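6 min read

Still awake at 1:00, so I might as well write it down. The piano has not sold. The piano is never going to sell. I will be buried in it, which at least solves the problem of the casket, because I got a quote for that kind of thing when Dad was sick and it made the piano look cheap.

It's a Bekard upright, walnut, and it came with the apartment in the sense that the last tenant left it and the landlord said "lucky you." I believed him for eleven months. I bought a beginner's book. I can play the first half of a minuet and the last line of "Silent Night," and I have opinions about pedals.

I listed it on Monday for $1,093. Gearóid said to pick an odd number, so that people would assume I'd arrived at it by some process. By the next evening I was at $538, and by the end of the week I'd written "free to a good home," like it was a tortoise. The messages so far:

A man who wanted to know if it was a keyboard.

A woman who wanted only the bench.

Someone named Plattner, no first name, who asked for the serial number, then for a photo of the serial number, then wrote "Ah" and has not been heard from since. I keep thinking about that "Ah." I looked up the number myself and learned that the company moved its factory twice and that people on the forums much prefer the first one. Mine is from the third.

The movers want $382 to get it down two flights, more if they have to take the banister off. I asked the guy on the phone how often they have to take the banister off. He said, "What kind of banister?" and I went out in my socks to look. It's the kind they have to take off.

Imelda Bañez from downstairs came up with a plate of rice cakes and the news that she has been able to hear me practicing this whole time. I apologized. She said no, no, she likes it, she just wishes that someday I'd get to the rest of the minuet. Then she sat down and played the rest of the minuet. From memory, with her coat on. She had eight years of lessons from a nun with a ruler and hasn't touched a piano since she was a teenager, and she said the D above middle C was flat and somebody ought to be ashamed.

So I offered it to her, obviously. She looked at me as if I'd offered her the nun.

Gearóid's position is that I should keep it and leave him the couch, which has been his position on every piece of furniture I've owned. My new place has room for a bed or a piano. I measured it again with the Tuder tape, the one that has lost its first inch, so all my numbers are a little flattering. Even flattered, it doesn't fit. I could sleep on top. People have slept on worse, and I dated one of them.

What bothers me is how much I don't want to watch it go. I've spent a week insulting it in the classifieds and tonight I dusted between the keys with a paintbrush. I played my half of the minuet at ten, very softly, and stopped where I always stop. After a minute there were two knocks from below. I don't know whether that was a complaint or a request for the rest.
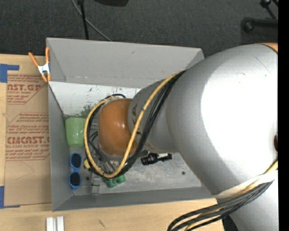
Clollton, September

Morning. One new message, from a church basement two towns over. They want to know if it holds a tune. I wrote back that it holds most of one, and that the stairs are a separate conversation. No word yet. Ate the last rice cake over the sink and called the movers about the banister.

Recent entries
The landlord explains the radiator
Eleven boxes, all labeled "misc"
A short history of my deposits
Gearóid and the couch, part two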